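Section 3: Getting Your Group Ready for a Mass Play-Along

So you want to put a whole crowd of kazoo players on one field and have them finish a song together. Great choice! The Gernalik sound kit was made for days like this, and with a little prep the setup is a real pleasure.

Before you start, unpack the main speaker, the Cluvus count-in box and both cables. Charge the box overnight.

1. Set the main speaker at the front of the field, facing the players.
2. Plug the count-in box into the port marked CUE and switch it on. The green light blinks, then stays lit.
3. Hold SONG until the display shows 519. That's the code for the starter tune, and it's a fun one (big chorus, no tricky high notes).
4. Walk to the back row and have a helper press PLAY. You should hear four clicks and then the melody.
5. If the clicks sound late back there, turn on the second speaker and set its DELAY dial to match.

Caution: Keep players behind the front rope during the sound check. The opening clicks are loud up close.

Note: The kit comes set for 328 players. For anything bigger, choose LARGE FIELD in the menu first. Ursina Eder ran the Pustanel play-along in December with 1504 kazoos on that setting, and the last chorus was glorious!
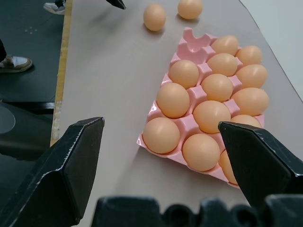 Can we rehearse without the count-in box?

A leader with a whistle can give the four beats for small groups. Bring the box back for the full run so everyone gets used to the clicks.

6. Play the tune once with everybody just humming. Then pass out the kazoos and go again.
7. Press and hold LOG before the official attempt. The box saves the start and stop times for your witness sheets.
8. When the last note ends, wait for the long beep before anyone leaves their spot. Then cheer as loud as you like!

Caution: Don't switch the box off while LOG is lit, or the times will be lost.

For help with the DELAY dial, see Engelbert Steiner's wiring chart at the back of this guide.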